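Kerndale Robotics Club help desk
Ticket: Arms miss each other at the handover point
Status: Open, waiting on club
Priority: Normal (raised by club as Urgent, lowered by desk)
Raised by: Lorraine Quinlan, Kerndale sixth form team
Handled by: Anastasia Koutsoukos
Opened: Sunday, March 29, 2026

Original report

Our two-arm cell won't do the handover. The left arm is meant to bring a peg to the middle, the right arm is meant to take it, and then the right arm drops it in the basket. The left arm gets there. The right arm gets there too, but a bit short and a bit low, so it closes on air or knocks the peg out of the other gripper. This is the Derine task from the student pack, the one worth the most points, so we can't just skip it.

The team have already decided it is a software bug in Prukenia. I am less sure. They decided the last three things were software bugs as well and one of those was a plug. But I have been asked to report it, so I am reporting it.

What they say has changed: nothing. What I know has changed: the cell was moved to the other side of the workshop, somebody updated Prukenia, and the left arm was taken off its plate and put back on. I only found out about the last one by asking three times.

L. Quinlan

Reply 1, desk

Thanks Lorraine. Before I look at the software I'd like three things. First, which arm is out? "They miss each other" doesn't tell me. Second, the run log, the whole file and not a copy of the last few lines. Third, a picture with both arms stopped at the handover pose, power on, nothing held.

I should say that the update you mention didn't touch the motion code. It changed how the saved poses are listed on screen. I have heard "it broke after the update" from enough clubs that I no longer start there, though I won't rule it out yet.

Anastasia

Reply 2, club

Log attached. Both arms stopped at the pose called meet_centre, as asked.

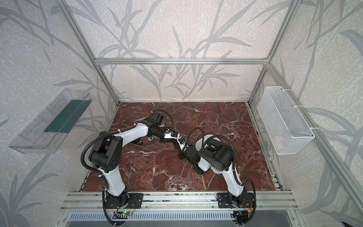
Both arms at meet_centre, power on, grippers empty.

The team's view is that this proves the poses are fine, as the grippers are right next to each other. My view is that right next to each other is what we've had for a fortnight and we still haven't passed a peg. I don't think a picture settles it one way or the other. You can get two grippers that close by luck.

As for which arm is out, opinion is divided along the lines of who programmed which arm.

L. Quinlan

Reply 3, desk

That's useful, thank you. I agree it doesn't settle it. It does clear a few things off the list. There's a green light lit on the right gripper, and another on the small board by the left mounting plate, so I'm not going to send you off hunting for a dead supply. The cables are looped over the arms and I can't see one pulled tight at that pose. I can't tell what they do on the way there, so please watch them during a slow run.

The blue markers between the grippers: are those the ones from the pack, and has anyone moved them? If the team has been lining things up by eye against the markers, and a marker has shifted, then everything they've taught since is out by the same amount.

Now the log. Your left arm reports reaching its target every time. Your right arm reports reaching its target every time. Neither is complaining. An arm can only tell you where its joints are, though. It has no idea whether its base is where you think it is. So I'd like to look at the bases.

Please do these in order and don't skip to the last one:

1. Power off. Hold each arm low down, near the plate, and try to rock it. Then try to slide the plate along the rail. Write down what moves.
2. Measure from the left end of the front rail to the near edge of the left plate, and from the right end to the near edge of the right plate. In millimetres, with a steel rule.
3. Power on and send both arms to their rest pose, then to meet_centre at 30 per cent speed. Do that 14 times. Each time, mark on a bit of paper under the grippers where each one ends up.
4. Only if 1 to 3 show nothing, put back the old version of Prukenia and do step 3 again.

Anastasia

Reply 4, club

Steps 1 to 3 done. It took the whole session and was not popular.

Step 1. Right arm solid. Left arm solid. Left plate doesn't slide. I was told beforehand that it would be a waste of time and I'm sorry to say that so far they have a point.

Step 2. Right plate is at 80 mm, which is what the build sheet says. Left plate is not at 80 mm. It's six millimetres closer in. The person who refitted it says they put it back "where it was". There was no mark on the rail to put it back to, so I don't know what that means.

Step 3. Paper attached. Each arm comes back to the same spot every time, near enough that the pencil marks sit on top of each other. So they repeat well. They just repeat in the wrong place.

Nobody has done step 4, although one person has asked to do it first, last, and twice in between.

As to the blue markers, they are from the pack. I can't get a straight answer on whether they've been moved.

L. Quinlan

Reply 5, desk

Good work, and please tell them the pencil marks were worth doing. If the spots had been scattered I'd be looking at a loose joint or a slipping gear. They aren't, so I'm not.

Six millimetres at the base explains a sideways miss. I'm not convinced it explains the "a bit low" in your first message. Moving a plate along a level rail shouldn't change the height of anything. So either the height problem is a separate fault, or the plate isn't sitting flat, or somebody retaught one of the poses to make up for the sideways miss and brought the height down while they were at it. I'd put my money on the last. Could you ask?

To fix the sideways part: loosen the left plate, move it back out to 80 mm, check it with the rule at both the front and back corners so it isn't twisted, then tighten a little at a time in a cross pattern. Scratch or pen a line on the rail either side of the plate when you're done. Do the same for the right one while you're there.

Then load the original poses from the pack. Please don't fix the current ones by nudging them.

Anastasia

Reply 6, club

I asked. Two people retaught the right arm's version of meet_centre, separately, on different days, each without telling the other. Both are adamant that theirs made it better. The file has no note of who saved what, so I suppose both can go on believing it.

Left plate is back at 80 mm, both corners checked, pen lines on the rail for both plates. Original poses loaded. First run: peg passed. Second run: peg passed. Third run: dropped it, left gripper opened before the right one had closed.

The team consider this solved. I don't call two out of three solved, and I've told them the judges won't either.

One more question. A parent who works at a place that uses Furukawa arms has told them we should set the wait at the handover to 400 milliseconds and that will sort it. Is there anything in that, or is it just a number?

L. Quinlan

Reply 7, desk

It's a number. It may work. What bothers me is that a fixed wait covers up the cause: if the right gripper is slow one day, 400 won't be enough, and if it isn't slow you've thrown away time on every pass. In the student pack there's a setting called release_on_grip. With that on, the left gripper holds until the right one reports it has closed on something. Check whether it's on. It's stored with the poses, so it might have been lost when the file was swapped, and I'd half expect that here.

If it's on already and you still get a drop, then I was wrong and I'll need the new log.

Please also run it more than three times before anyone tells me it works. I'd like 30 passes with the setting on, same peg, same speed, with drops written down as they happen. If it drops, leave the arms where they stop and note which gripper is open.

I've lowered this from Urgent. The cell runs and nobody is in danger. I'm leaving it open because I don't yet believe the height problem has gone. You haven't mentioned it since the poses were put back, and I'd like somebody to measure from the table surface up to each gripper at meet_centre and send me both figures.

Anastasia

Reply 8, club

release_on_grip was off. It is now on. Nobody turned it off, naturally.

We had time for 14 passes before the room was needed and got no drops. That's 14 and you asked for 30, so I haven't told anyone it's fixed. The rest will be done next session, along with the two heights. I've also made a page for the front of the folder where anybody saving a pose has to write the date, the pose and their initials. It has one entry so far and it's mine.

Step 4 has still not been done and I would like it in writing that it doesn't need to be.

L. Quinlan

Reply 9, desk

Step 4 doesn't need to be done. Leave Prukenia on the current version.

Waiting on: the remaining passes, and both gripper heights at meet_centre.

Anastasia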